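Steamed buns come out wrinkled and flat on top
Posted by Radoslava Baláž in Home Cooking Help

Hello everyone! I have been making steamed buns since August, mostly from a recipe my neighbor in Handerby copied out for me, and I love everything about them except how they look. They puff up beautifully, and then a minute after I lift the lid the tops sink and go wrinkly like an old balloon. They still taste fine (my boys eat them regardless), but I am supposed to bring a big batch to a family lunch and I would like them to look nice for once. I use all-purpose flour, instant yeast, a spoonful of sugar and warm milk. I let the dough rise until it is really huge, shape the buns, let them rise again for an hour next to the stove, and steam them on high. What am I doing wrong?

2 replies

Simone Fagundes
Oh, I feel for you, I made wrinkled buns for an entire winter – my mother-in-law called them "the grandmothers." From what you write, I would look at that second rise first. An hour in a warm spot is a long time for small buns. Mine get 29 minutes in a cool kitchen and sometimes less. Pick one up, and if it feels light for its size and a gentle poke springs back slowly, it is ready to go in. If the poke stays there as a dent, it has gone too far and will probably collapse on you.

The other thing is the heat. Start on medium and keep it there, so the buns don't blow up all at once. When the time is up, turn the heat off and leave the lid alone for five minutes, then open it just a crack and wait a little more before you take it all the way off. I know it is hard to wait when the kitchen smells like that! Wrap the lid in a dish towel too if yours is the flat metal kind, and tie the corners up on top, well away from the burner. Drips leave ugly shiny spots wherever they land.

And knead longer than you think you need to, especially after the first rise. I roll the dough out flat, fold it, and roll it again until I can't see any bubbles under the surface. Weigh your flour if you can. I use 200 grams for a small batch, and I stopped having sticky days once I quit scooping with a cup.

Anselmo Aguiar
Use less yeast. Worked for me.

Also leave space between them, because they grow. I put each one on a square of parchment and keep them a good thumb's width from the side of the basket.

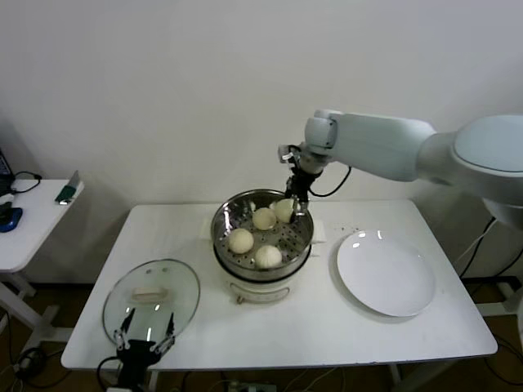

If you have leftovers, let them cool completely, freeze them in a bag, and steam them again straight from the freezer. The microwave makes them tough.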